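From the Zinside Toy Library newsletter, spring issue

THE SORTING SHELF
Blocks without their boxes

By Cadi Gape

Regular borrowers will know the shelf to the left of the radiator, where the shape sorters live. They will also know that the shape sorters have, for some years now, lived there in a state of mild civil war. The lids belong to one set, the blocks to another, and the carrying handles to something that was withdrawn before I joined.

In January I took the whole lot home in two laundry bags and went through it on the kitchen floor. There were 507 loose blocks. I would like to be able to say that they came from 507 blocks' worth of toys, but we own 28 sorters, and even allowing for generous manufacturers the sums do not come out. Some of these shapes have walked in from other people's houses. One family has evidently been returning our hexagons and keeping their own, or the reverse, and I have stopped trying to work out who is ahead.

What I can report is that the missing shape is always the star. I don't know why. It isn't the smallest, and it is certainly not the most comfortable to sit on, but it goes first, and a sorter that comes back with everything else present and washed will have a star-shaped hole in the lid and nothing to put through it. Cubes, on the other hand, are eternal. If your house has ever had a cube in it, it has one now, probably under the cooker.

So the shelf has been reorganised, and the new arrangement is as follows. Complete sets are in the clear tubs with green labels. You borrow those in the usual way, for three weeks, and we would like them back with the same number of pieces. Incomplete sets have been broken up, lids and all, and the blocks have gone into drawstring bags as mixed handfuls. These are called Lucky Bags on the shelf list, a name I argued against. There are 20 of them to start with, and each costs 30p to borrow, which goes towards new bags when the old ones come back having been used to carry snails.

I had expected the bags to be the poor relation. A shape sorter without its sorter sounds like a teapot without a pot. But the under-threes at the morning session went straight for them, and most had no interest in being told which hole anything belonged in. They wanted to put the blocks down, look at them, and pick them up again in a different order. A plain wooden board does very nicely for this. It gives the things somewhere to be, and it is easier to wipe than a rug.
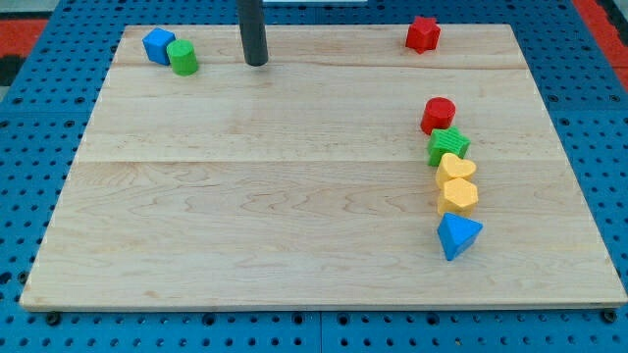 Mrs Lévesque wrote in to say that her grandson will have nothing to do with a lid at all. He lines his blocks up on the breadboard before breakfast, has done so every morning since the autumn, and objects strongly if toast is made on it before he has finished. She asks whether we might put a board in with each bag, as she would quite like hers back.

We can't run to one for every bag, I'm afraid, but we do have a few plain boards behind the desk now, and you may take one on the same ticket. Please don't cut anything on them. Please also don't oil them, however kindly you mean it. The last one that was oiled came back smelling powerfully of walnut and had to be kept away from the nut-free table for the rest of the term.

A few suggestions for the bags, gathered from people who have had them home:

Put three blocks under a tea towel, feel one through the cloth and guess. Works from two upwards, and on visiting uncles.

Press them into dough. The star (if you have been blessed with one) makes the best print. Get the dough out of any ridges before it sets, with a cocktail stick and a grown-up.

Stand things up that would sooner lie down. A star on its points is harder than it looks, and a cylinder on its side is a short lesson in whether your kitchen floor is level. Mine is not.

Bath. They float, or most do. The ones that don't will be found by whoever gets in next.

Now, washing. Warm soapy water, a rinse, and leave them on a towel overnight. A number of you have been using the dishwasher, and I can tell from the yellow triangles, which are no longer entirely triangles. The older Madard blocks can't take it at all. The Distus ones will survive the top rack but come out with a faint bloom on them, like grapes. I would call that wear and tear and shan't be charging for it.

Finally, an amnesty. There is an ice-cream tub by the door with a slot in the lid, and any block of any shape may be posted through it with no name and no explanation. Cubes are accepted but not encouraged. If you have a star down the back of the car seat, and several of you must have, we should be delighted to see it. The tub will stay out until the end of term, and the slot is wide enough for everything except the big Madard arches, which you'll have to hand over the desk in person.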